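Come and try out our hand-held grippers - people wanted for November

Hello! I'm Hamdia Ejigu and I look after gripper testing at Grukari, in Kitham. I'm after 16 people who'd like to spend a couple of hours picking things up for me (really, that's most of it).

We're comparing 2 sets of finger pads, the ribbed ones we use now and a smoother set from Galang, and I'd like to know which feels better in the hands of people who don't do this all day. You'll hold the gripper yourself, go up to a desk with plenty of ordinary stuff on it, and grasp and lift whatever is on your list. Clear plastic bottles come up a lot - they're slippery little things and the pads don't always agree with them.
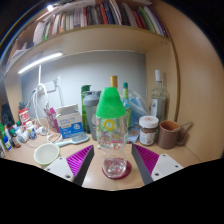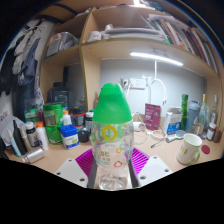

The ribbed pads and a clear bottle with a green cap.

Who I'm looking for

Anyone over 18 with two working hands and a bit of patience. You don't need to know a thing about robots, and left-handers are very welcome as I never get enough of you! Please don't sign up if you have a sore wrist, though, as the tool gets heavy after a while.

What you'll do

A short practice, then almost 600 grasps split between the two sets of pads, with tea breaks whenever you want them. Afterwards you fill in a form and grumble to me about anything that annoyed you.

How to join

Write to me or to Ebise Gashaw at the Grukari front desk by 2026-09-09, and say whether mornings or afternoons suit you. Travel within Kitham is paid, and so is lunch.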